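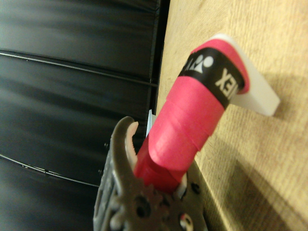

Skarnow Clamp-Down Stringing Machine: Six Months In

Posted by Debashish Bandara, 2022-09-02

I string rackets for the badminton club in Gulia and for a few tennis players who find me by word of mouth. My old drop-weight machine gave out in the spring, and I bought the Skarnow tabletop model from Drostow for $769. The electronic one from Bozsik was $1121, and I could not justify that for the amount of work I do.

Setup

It came in one box and took an evening to put together. The manual is fine up to the turntable, then skips a washer that goes under the center bolt. Without it the table drags. Nimal Mondal at the club has the same machine and told me where it goes.

Tension

I check it with a spring scale before each batch. At 24 pounds it reads within half a pound, and it has stayed there. The crank lockout is loud. You get used to it, but I don't string after ten at night anymore.
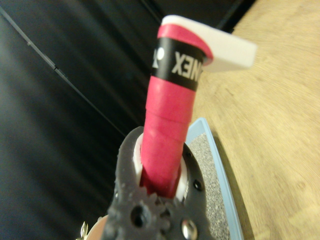 Clamps are the weak point. The fixed clamps hold tennis string well, but thin badminton string slipped on me twice in the first week. Cleaning the jaws with rubbing alcohol and turning the dial a quarter tighter fixed it. I now clean them every five rackets or so.

Mounting

Six-point mounting, and the side arms adjust separately. Badminton frames sit flat with no twist. The plastic pads on the arms are soft and mine already have grooves in them. Replacements are cheap, but Drostow was out of stock the last time I looked, with more due in October.

Time

A badminton racket takes me 40 minutes. On the drop-weight I needed over an hour. Tennis is a little quicker because of the open patterns.

What I would change

The tool tray is too shallow and the awl rolls out of it. The base has no rubber feet, so I put a piece of shelf liner under mine. The warranty is one year on the tension head and 90 days on everything else, which is short at this price.

I would buy it again for club use. If you string every day, save up for the electronic one.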